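Filed under: Workshops & Labs, Local, Robots

We use cookies to remember your reading settings. Accept / Manage choices

"Come stand on this side, you get a better look at the wrist," Lwazi Modise told me before I had my jacket off. It was ten in the morning at the Skatell open day in October, the doors had been open eight minutes, and he was already on his second group of visitors.

Modise runs the two-armed table at the back of the building. He has worked there since it was a storage room, and he talks about it the way some people talk about a boat they are fixing up. I liked him right away.

The job on show was button pressing, which sounds like nothing until you hear him go through it. "A button is tiny, and it only wants to be pushed one way," he said. "Come down a little off center and you slide off the cap. Push too hard and you're shoving the whole tray across the table. My daughter could do it at ten months old. It took us most of a spring!"

His team calls the project Mulloso, after a street one of them grew up on. They keep a log of every attempt, good or bad, and the log stood at 1,201 the night before the open day. Of those, 457 were made with the tray moved to a new spot first. Modise is proudest of that second number. "If the tray never moves, all you've learned is where the tray is."

I asked what he watches for during a run. "The last inch," he said. "Everything above that is travel. I hold my breath for the last inch, every time, and my coworkers make fun of me for it."
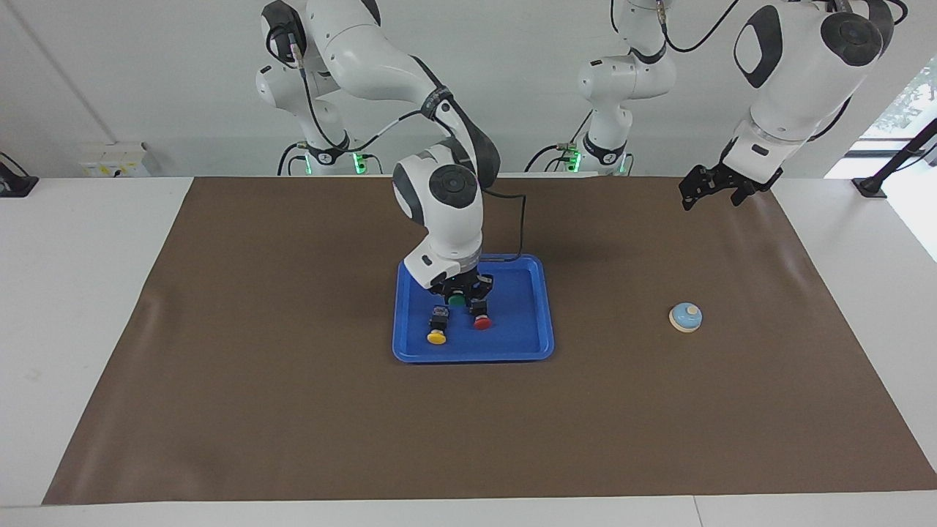 Rostami wanted to know whether the arms could be taught to take turns, one pressing and the other waiting for its cue. Modise lit up at that. Turn-taking is the next thing on his list, he said, and he would love to have it going by winter. "Two arms that know about each other, that's where it gets fun. Right now I'd say they're polite strangers."

He was just as open about what goes wrong. Glare bothers the cameras on bright afternoons, and there are mornings when a run that worked all week falls apart and it takes until lunch to find out why. "You learn to eat a late lunch," he said.

I had planned to stay half an hour and left after two. On my way out he was waving over a family with a stroller and telling them to come stand on his side of the table.

Comments (3)

gretchen_b: We went after lunch and my son has been pressing every button in the house since. Great guy, very patient with kids.

Tobin: Did he say how they pick where the tray goes? By hand or at random?

marlow77: Wish I'd known about this one. Is there another open day in spring?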